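The Man Who Stays Up So You Don't Have To

I first heard Nkrumah Ansah's voice at ten past three in the morning, in a rental car, on the long dark stretch outside Celthorpe where the phone signal gives up. I had been hitting the scan button for a good while. Static, static, a preacher, static, and then a man saying very calmly, "I'm going to play that one again, I wasn't listening properly the first time." And he did! He played the whole song again.

So naturally I wrote to the station and asked if I could come and talk to him. The station is Hilta Community Radio, and Nkrumah has had the midnight-to-five slot there for so long that he has stopped giving the year he started. ("It changes depending on who I'm telling.") He wrote back the same night, at 4:12, and told me to come for tea on 24th January, at home, and not before two in the afternoon.

I got there at two exactly. He had been up for eleven minutes and already had the kettle on.

He is a tall man with a low, unhurried way of talking, and he is just the same off the air as on it, which I was weirdly pleased about. I asked him how a person ends up on overnight radio and he laughed.

"I worked nights anyway," he said. "I was at De Bruijn, the bakery plant, on the ovens. You have the radio on all night in a place like that. And every night at one o'clock the local station went off and they put out a tone. Just a tone, until six. I called them up to complain about the tone."

What did they say?

"They said, well, what would you put there? I said, anything. A man reading the phone book. They said come in and read it, then."

He did go in, on a night off, and he really did bring the phone book. He got as far as the Cs before he lost his nerve and put a record on. Someone called in and asked him to go back to the phone book.

The show has never had a name. The listings just say "Overnight," and that suits him fine. It goes out on a 200-watt transmitter (I had to ask if that was a lot, and he said it was two bright light bulbs from the old days) and on a clear winter night it reaches the far side of the valley and the truck stop past it. On a wet night it reaches, in his words, "the parking lot, and whoever is sitting in the parking lot."

I wanted to know who is listening. Bakers, he said. Nurses. New parents, a lot of new parents, who stay with him for three months and then vanish. A man who plows snow and only ever calls to say which roads he's finished, so that has become the traffic report. Students who say they're studying. And people who can't sleep, who he is careful with.

"You don't cheer them up," he said. "Everybody gets this wrong. They put a happy, noisy person on at night. If you're awake at four and you don't want to be, you can't stand a happy person. You want someone who's a bit busy with something else."

That stopped me for a second, because it's what I had liked in the car. He had sounded busy. I asked what he does in there between songs, and the answer is mostly that he sorts records. He owns 1,921 of them, all written down in two ledgers, and he keeps rearranging them. He's tried alphabetical. He's tried by country, and by year, and for one whole January by how long the first song lasts, which he says was the best system he ever had and completely useless.

The turntable he uses is a Zenido he bought from a school that was clearing out its language lab. It runs a tiny bit slow. Listeners have complained, and one of them, a retired music teacher, sent him a chart showing how flat each song was. He had the turntable looked at and got it running right, and then he got more complaints, so he set it back again.

"People had gotten used to those songs," he said. "They thought I'd gone and bought the wrong versions."

We had moved on to cake at this point — a dense orange one, very good, and he would not give me the recipe. He keeps the letters in shoeboxes on top of the fridge and he brought two of them down for me. There are 943 letters. I know this because he numbers them in pencil in the corner as they come in. Number one is from the oven line at De Bruijn and says, in full, "Better than the tone." Another is four pages about a dog. There's one that is only a list of songs a couple had danced to, in order, and he played all of them over a week in that same order and never heard whether they had caught it.

Doesn't that bother him?

"No. Why would it? You send it out and it goes off over the hill. That's the job."

He has been offered other slots. There was a drive-time offer once, from a bigger station in the city, with actual money in it, and he went as far as doing a trial week. He hated the clock. Every song had to finish by a certain second, and there was a young man behind the glass making circles in the air with his finger to hurry him up. "I thought he wanted me to turn around," Nkrumah said, and he did the circle for me over the teapot.

The one real scare came when the transmitter failed two winters ago and the station didn't have the cash for the part. It cost 700 dollars. They ran a jar at the diner and a raffle for a ham, and overnight was silent for nineteen days. He still woke up at eleven every night, got dressed and sat at home with the ledgers. His wife told him to go ahead and do the show for her, so he did a short one in the hallway, with the bedroom door open. She was asleep by the second song. He finished it anyway.

I asked for his advice to anyone starting out on overnight radio, and he took his time over it. Eat before midnight. Don't read the news in a sad voice. Leave the gaps alone, and let a song end all the way before you say a word. If a caller wants to stay on the line and not talk, put the phone down on the desk and carry on, and check on them after the next record. And practice out loud at home on whatever happens to be around you, until describing things gets easy. I had a go, badly. I managed "a toy slice of watermelon, green stripes on the rind, pale pink in the middle, on a light wooden table," and then I dried up completely. "And a white cabinet with the door standing open," he said, in the three a.m. voice, and left a nice long gap after it. Then he asked me what song I'd play next, and I'm still thinking about it.
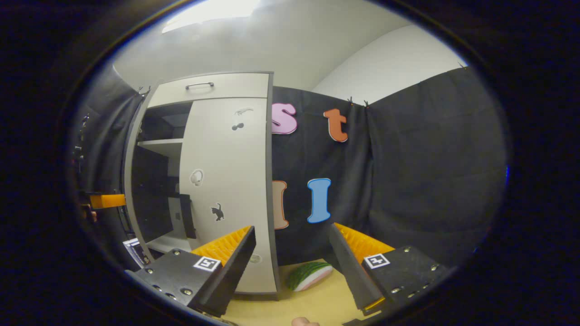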